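I got to Wuswood too early on a Saturday, so I sat in the car and ate a roll until Renato Navarro tapped on the window. "You're the one who wants to talk about towels," he said. I was!

Well, laundry in general. Navarro has done the washing for small hotels and guest houses most of his working life, first at a place called Rurkstead and now at his own shop, Tiltodum, which he runs with his wife and a cousin. I'd written to him after a stay at the Juhász guest house, where the bath towels were so good I looked for a label. There wasn't one. The owner just wrote his phone number on the back of my receipt.

He made coffee and we talked in the back, with the dryers going. I asked how he got started and he laughed. "I needed a job and they needed somebody who could lift wet sheets. I was terrible at it. First week, I put a red apron in with 80 napkins." What happened to the napkins? "Pink. Very nice pink. They used them at Easter." 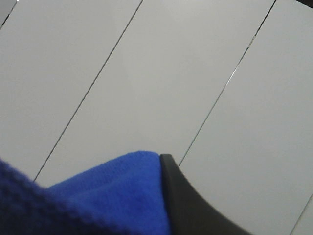
The thing he most wanted to get across was that most of us use far too much detergent. He says it a lot, and he says it loudly. "People fill the cap. The cap is enormous! You want a couple of spoons, maybe a bit more if it's been a bad week." The extra stays in the cloth, he told me, and after a few months your towels feel like cardboard and smell a little sour the minute they get damp. I went quiet at this point, as I am a cap filler.

Fabric softener is his other sore spot. He won't have it near a towel or a cleaning cloth. "It's a coating. You're putting a coat on the thing and then asking it to drink." At Rurkstead they went through jugs of it, and guests still complained. When he finally talked his boss into stopping, it took 5 washes before he could feel a difference, and by then the boss had already taken the credit.

We got onto microfiber, which he came around to slowly. He was a cotton man for years and still is for anything that touches a face. For mirrors and taps, though, he's a convert – so long as the cloths get washed away from cotton, on warm, and never see a hot dryer.
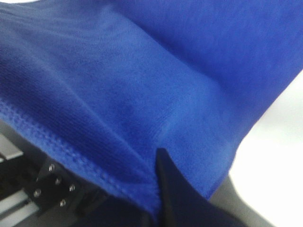
So how often should a kitchen cloth be washed?

"Every 2 days, and every day if you cook meat. Hang it open in between. A cloth in a ball in the sink is a swamp."

I asked about drying next, and he took me out to see the lines behind the shop. He has 9 of them, strung between posts he put in himself, and from May on he barely runs the machines for the light stuff. He gives each towel one hard snap before it goes up (I tried it and nearly took my own eye out) and another when it comes down. "My mother did it, and I thought she was just angry."
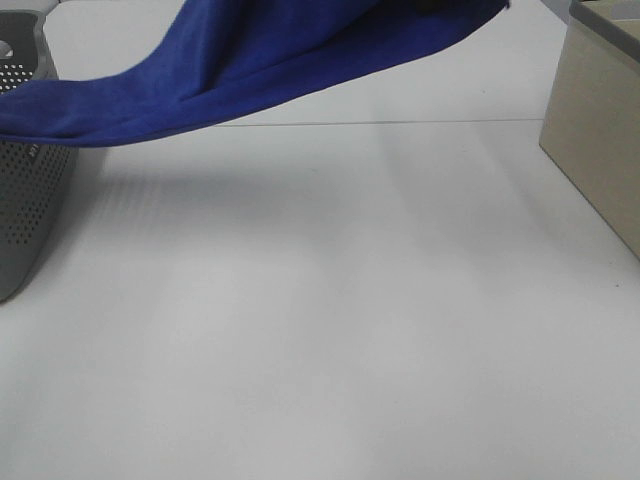

A blue cloth, sagging in thick folds on the left and lifted at the right end.

Before I left I asked if he ever gets tired of it. He thought about that for a while. "The folding, yes. The fitted sheets, very yes. But I like the smell of the place at six in the morning, before the phone starts." Then the phone started, and it was the Juhász people wanting to know where their pillowcases were.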